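Changing beam levels on an adjustable pallet rack bay

Applies to: boltless adjustable pallet racking, single-entry, Palport uprights with four-tab beam connectors. Other makes differ in connector pitch and locking pin. Do not mix beams from one make with uprights from another, even if the tabs fit.

Before you start

Find the load notice for the run. It gives the maximum load per pair of beams, the maximum bay load and the first beam height the rating was worked out for. If the notice is missing, stop and get one from the supplier. A bay cannot be re-rated by eye.

Raising the first beam level lowers the bay load. The unsupported length of upright between the floor and the first beam is longer, and the frame will buckle at a lower load. Raising an upper level can have the same effect if it leaves a larger gap anywhere in the frame. Send the proposed heights to the supplier and wait for the revised figure in writing.

You will need:

Rubber or nylon mallet
Steel tape, 5 m
Spirit level, 1200 mm
New locking pins, two per beam
Barrier chain or cones for both aisles
Access platform suitable for the top level
Two people who have been shown the job

1. Empty the bay

Remove every pallet from the bay, including the floor position. Empty the bays on either side as well if they share an upright with the one being altered. Close both aisles to trucks. The far aisle is often forgotten, and a truck working there can push a pallet through.

2. Mark the new heights

Measure from the top face of the base plate to the top of the beam. Do not measure from the floor, as shims under the base plates will throw the figure out. Mark all four upright faces with a wax pencil and count the slots to each mark. The count must be the same on all four.

Clearance above the load depends on the truck and the beam height. Allow at least 90 mm between the top of the tallest load and the underside of the beam above, and more at high level if the load notice or the layout drawing says so.

3. Remove the beams

Work from the top down. Take out the decking or support bars first, then the locking pins at both ends. Discard the pins. One person stands at each end. Strike the underside of the connector upwards, close to the upright, until the tabs clear the slots. Lift both ends together. A beam that comes free at one end only will twist the tabs at the other.

Never strike the beam at mid-span. Never remove the lowest pair while higher beams are still fitted.

4. Inspect

Check each connector for cracked welds and bent tabs. Check the upright slots for tearing. Lay the beam on a flat floor and look for a permanent bow. Anything damaged is tagged and taken out of use. Do not straighten or weld it on site.

5. Refit

Work from the bottom up. Offer both ends to the marked slots at the same time, push in and tap down until the connector is fully seated. Fit a new locking pin at each end. Check the beam with the spirit level, then fit its partner at the back before moving to the next level.
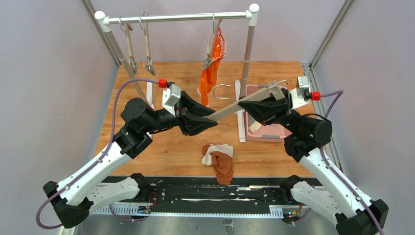
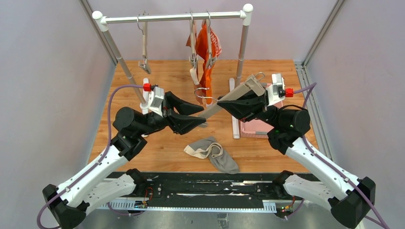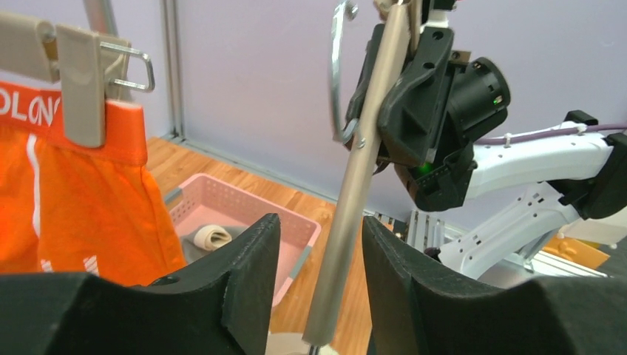 Refit the decking once all the beams are pinned. Mesh panels drop into the step of the beam; support bars are fixed with a self-tapping screw at each end. Sites that store garments may hang a rail beneath the beams, and the same reasoning applies to it at a smaller scale. Two people on a rail should take separate points and move at the same speed. The weight of the rail and of everything hung on it counts towards the beam load.

6. Update the records

Replace the load notice before the bay goes back into use. Enter the bay number, old and new heights, and the names of both fitters in the rack log. The Lorley site numbers its bays by run and position, so run 4, bay 36 is written 4/36. Use the same form on the tag and in the log.

Remove the barriers last. Load the bottom level first and look along the beams for uneven deflection. If one beam of a pair sags more than the other, unload it and check the connectors again.

Procedure written by Hayley Garside, checked by Hatsue Onishi. Last revised 2025-11-27.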